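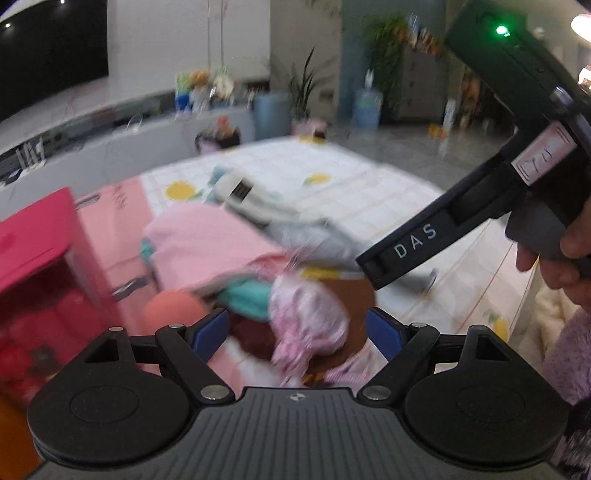
Page last changed: September

Posted in September by the Flavbridge changeover team, Breltotcombe site

Section 4. Working a mixed table with the hand grippers

By now you should have your pair of grippers, your locker key and a spot on the table rota. If you came straight to this section, please go back and do the hand stretches in Section 3 first. They look silly and they do help, especially in the first week, when everybody squeezes much too hard.

Mixed tables are the part of the job most of you already know better than we do. Returns come in, they get tipped out, and soft things end up tangled with hard things, just as they always have. What changes under Flavbridge is that you'll do part of each shift with grippers instead of bare fingers, and the way you do it is what the sorting arms will be taught from. The arms don't get a rule book from the office. They get you, picking up a folded cloth, over and over, in the way you'd like to see it picked up.

Before you start

1. Clear your own things off the table: cups, phones, gloves, snacks. A pair of reading glasses was sorted into toys during the trial and went a long way before it came home.

2. Smooth the tablecloth with your palm. It doesn't have to be perfect. The printed cloths with the lemons and the grid lines are fine to use, and so is a table with a colored sheet laid over part of it. We want the arms to cope with ordinary tables, and ordinary tables have patterns and creases.

3. Hold the first gripper by the handle with your fingers wrapped underneath. Let your wrist stay as straight as is comfortable. If you find your elbow creeping up toward your ear, the table is too high for you, so ask your shift lead for one of the lower ones.

4. Look at the indicator light and compare it with the card inside your case lid. We haven't printed the colors on this page — the card is the one to trust, and it will be replaced if anything changes.

5. Open and close the finger pads a few times over a bare patch of cloth. Both pads should move together. If one lags, or you feel grit in the linkage, put the gripper back in the case and fill in Form 301. Please don't oil it yourself, however good you are with bicycles.

Note: Left-handed people may swap sides whenever they like. There's no setting to change and you don't have to tell anyone.

Caution: Keep your free fingers out of the space between the finger pads and away from the pivots. The pads are gentle, the joints are less so. Long hair and lanyards go back before you pick up the second gripper.

Working through the pile

6. Choose one thing and bring the open pads down on either side of it. Leave a good wide gap. A puffy wrapped bundle wants far more room than you'd guess, and if you come in too narrow you'll nudge it along the table in front of you like a beach ball.

7. Close slowly until the item starts to give, then stop. With shiny or slippery wrapping, aim for the fullest part of the body. Fringe and frayed ends are tempting to grab but they pull out straight and leave the rest behind.

8. For flat folded cloth, take an edge or a corner and lift it a hand's width before you carry it anywhere. This gives you a moment to see whether something underneath is coming up too. If it is, lower the cloth again and take the hidden item from the side.

9. Smooth round things, such as balls, are best taken across the middle with the pads level. If one is resting against a box, ease it out into the open first, then pick it. You may use the second gripper as a stop so that it doesn't roll off on you.

10. Lift anything with a display by its body, and keep the pads off the display itself. Where a device is lying on top of a soft toy, don't press down on it for a better hold, as the toy will give way and the device will tip. Slide the pads in from both sides and lift it straight up.

11. Say nothing, or say whatever you like! You're welcome to chat with your neighbor while you work. The one thing we ask is that you stop moving your grippers while you turn your head to talk.

12. Work at the pace you'd keep on a normal afternoon. A full session is around 70 minutes, and then you change over to packing or labels for at least as long. Please take the changeover even if you're enjoying yourself. The ache from gripping tends to arrive the next morning.

Note: Drops are fine. Pick the thing up again from wherever it landed on the table and carry on. If it lands on the floor, leave it there until you've put both grippers down.

Note: Don't tidy the pile first so that it's easier. We know this goes against the grain for those of you who have spent years making neat tables, and we do love a neat table. But the arms will meet toys, cloths, ribbons and boxes all in a heap, and if they've only learned from neat tables they'll be stuck by the second tote and you'll be called over to help all day long.

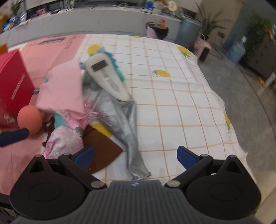
When two people share a table

Sharing is common on the early shift, when there are more of us than tables. Agree before you start which of you takes the near side. Only one pair of pads goes for an item at a time, and if you both reach for the same thing, the person on the near side backs off. Say "mine" out loud. You'll feel like you're playing volleyball for the first day or two, and after that it comes on its own.

Long strips of fabric deserve a special word. If a strip runs from your side of the pile to your neighbor's, one of you holds it still and the other lifts whatever is lying across it. Pulling from both ends brings the whole heap down in somebody's lap.

What this means for your job

We're putting this in the manual on purpose, because it's the question we were asked most at the open meetings, and an answer given in a meeting is easy to lose.

The first arms are planned for the overnight tables, which have been short of people for a long time. Day tables stay with day staff. The list agreed with the site has 56 kinds of item on it, and an arm will only be asked to handle what's on the list. Everything else comes to a person, along with anything the arm has tried and given up on. So the work that's left for us will be a bit fussier than it used to be, with fewer easy cloths and more odd bundles. Some of you have told us you'd miss the easy cloths. We've written that down, and the rota from Stenier, who run the staffing side, now mixes both kinds into each shift.

Time on the grippers is paid at the trainer rate, including the warm-up and the time you spend filling in forms. You can ask to come off gripper work at any point and you won't be asked for a reason. Your speed on the grippers isn't used in your review. If a lead ever tells you something different, call the changeover desk and we'll sort it out with them.

Putting everything away

13. Rest both grippers in their case with the pads open, so the springs aren't under load overnight.

14. Wipe the pads with a dry cloth. Glitter and fluff are the usual things you'll find there.

15. Leave the pile as it is when the session ends. The next pair will carry on from it, and the evening lead tips everything back into totes at closing.

16. Write your table number and finishing time on the clipboard. The Halvorsen service engineer goes by the clipboard when deciding which grippers to take in for cleaning, so a missing line can mean a sticky pair stays out for another week.

Section 5 covers small hard parts and anything that rattles.

Changeover desk: internal extension 661 | © Flavbridge changeover team, Breltotcombe | Back to top

This site uses cookies to remember which section you were reading. Accept | Manage settings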